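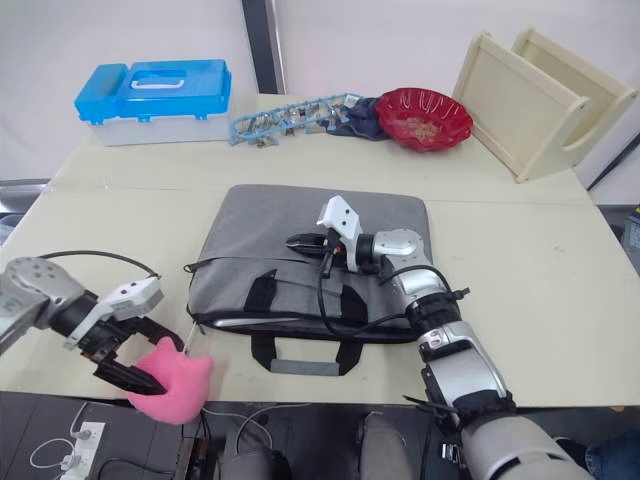

Gray laptop bag and pink plush toy on the table.

LEVDALE WELLNESS AND MOVEMENT ASSOCIATION
Minutes of the Regular Meeting, 20 August 2018

Present: Stella Wanyama (chair), Aivar Lukoševičius, Aurélien Hervieu, Dorian Tanguy
Excused: Thibault Lemaire

1. Minutes. The minutes of the previous meeting were approved as written.

2. Class schedule. Mr. Hervieu presented the fall schedule. The Pilates mat class will move to the Pulville studio.

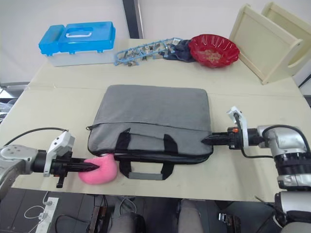
The beginner tai chi class stays in Levdale and will run for 9 weeks. Enrollment for the two classes stands at 108.

3. Equipment. Mr. Tanguy reported that the balance boards ordered from Zokus arrived with 2 missing. The supplier will be asked for a credit.

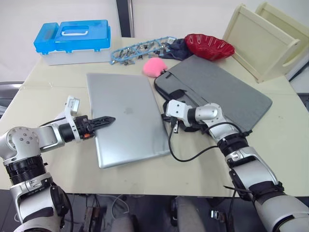 Closed laptop on the tabletop.

Motion to spend up to $452 on resistance bands. Moved by Mr. Lukoševičius, seconded by Mr. Tanguy. Carried.

4. Instructor certification. Ms. Wanyama reminded members that first aid cards for all instructors must be renewed by February.

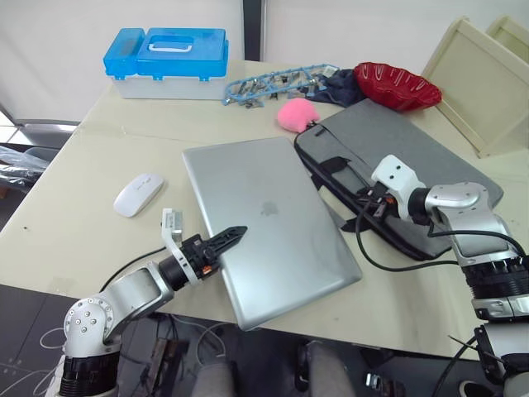
Copies are to be sent to Mr. Lemaire. Mr. Hervieu will ask the Cuevas center whether its renewal course has open places.

5. Adjournment. The meeting was adjourned at 8:40 p.m.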